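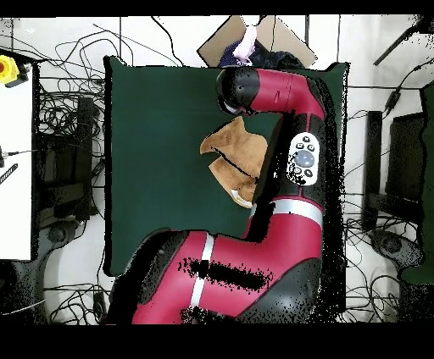
Jun 19, 2021 – Towel day, again

Got home from club way too late and my feet hurt, but I want to write this down before it all turns to mush in my head. The Clurkisel round is in August and our team is finally past the stage where everybody argues about the name (we're Sultana, end of discussion, I lost, I wanted Istix).

So our task is folding. One towel, dropped on the table any old way, and the arm has to get it into a tidy rectangle. I used to think this was the easy draw! The Zomport kids got stacking cups and I felt sorry for them. Cups don't change shape when you poke them. I've been learning a lot about respect for cups.

I was on teaching duty for most of the afternoon, and Sebastião was on the laptop calling out the number of each run. Our target is 100 good ones before the competition and we ended today on 60, which I'm pretty happy with. He's stricter than me about what counts. If a corner ends up tucked under, he throws the run out, and I grumble, and then I look at the replay and he's right and I grumble more quietly.

Things I want to remember for next time:

Go slower on the way down. I keep rushing the last little bit and then I have to back off and line up again, and all that dithering gets saved with the run.

Drop the towel from higher up so it lands differently every time. We got lazy last week and half our starts looked like twins.

Eat before. A granola bar is a snack and I have to stop pretending it's lunch.

The tan towel is my favorite of the ones we've tried. It's got enough fluff that the fingers have something to grab, and it stands out really well on the green. The dish towel I brought from home was a disaster – so thin that I'd come away with nothing, or with two layers when I only wanted one. Mom wants it back anyway.
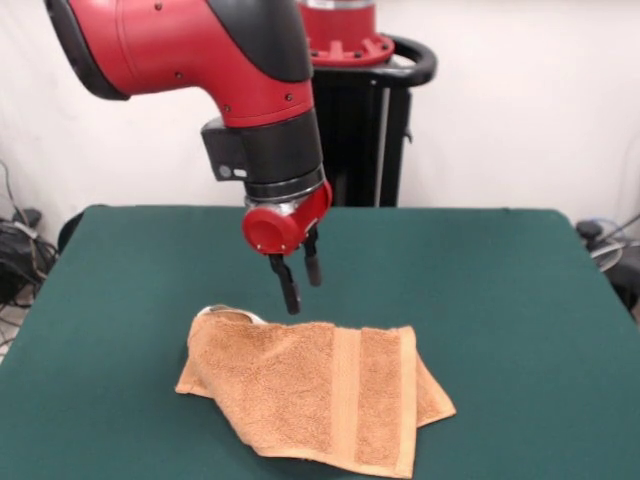
Later, in bed

Can't sleep, so more about the approach. I've been starting from the highest bump in the towel, fingers open, pointing straight down, and that feels right to me. Sebastião thinks we should always go for a corner, even if it means hunting for it first. We went back and forth on this for ages over fries. His way is cleaner when the corner's out in the open. When it's buried I think you have to lift something first and see what falls out, and a big fat bump is the best thing to lift.

We decided to split the next batch and do it both ways, then compare. I get the bumps, he gets the corners. Loser cleans up the cables by the wall, and I really, really don't want to be the loser.

Also the time limit is 110 seconds per attempt and my best today was just under that, so I've got some work to do. Asked Dad if he'd time me folding the actual laundry by hand and he said I could practice on the whole basket. Walked right into that one.

Need to text the others about bringing 2 more towels on the next club day. Nothing thin!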